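Cleaning and Storing Reusable Drink Bottles and Caps

Odor in a bottle usually starts in the cap. Residue collects in the thread and under the liner, where a bottle brush does not reach. Take the cap off and wash it separately every time.

For routine cleaning, use warm water and a drop of dish soap. Fill the bottle one third full, close it, shake for 22 seconds and drain. Rinse until no foam remains. Hot water from the kettle will distort thin plastic and should be kept for steel and glass.

For odor, dissolve one level teaspoon of baking soda in 800 ml of lukewarm water. Fill to the rim and leave for 6 hours. Mineral scale needs white vinegar diluted with an equal volume of water. Do not combine the two treatments; they neutralize each other.

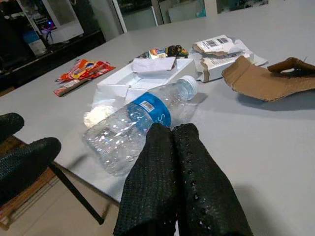 Ribbed water bottle with a white screw cap.

Ribbed walls hold droplets in the grooves and drain slowly. Stand the bottle upside down on a rack, tilted slightly so that air can enter at the neck. Store it with the cap off. A closed bottle put away damp will smell musty within days.

Replace silicone gaskets when they flatten or discolor. Measure the outer diameter before ordering. A gasket that is slightly too large will buckle and leak under the cap.

Comments (3)

Songül Dönmez
Does the baking soda soak work on the Stornby flask with the painted outside?

gumlow646
Yes, just keep the vinegar off the paint. Mine dulled at the neck.

Tuesday baker
I use an old toothbrush on the threads. Denture tablets work on the smell too.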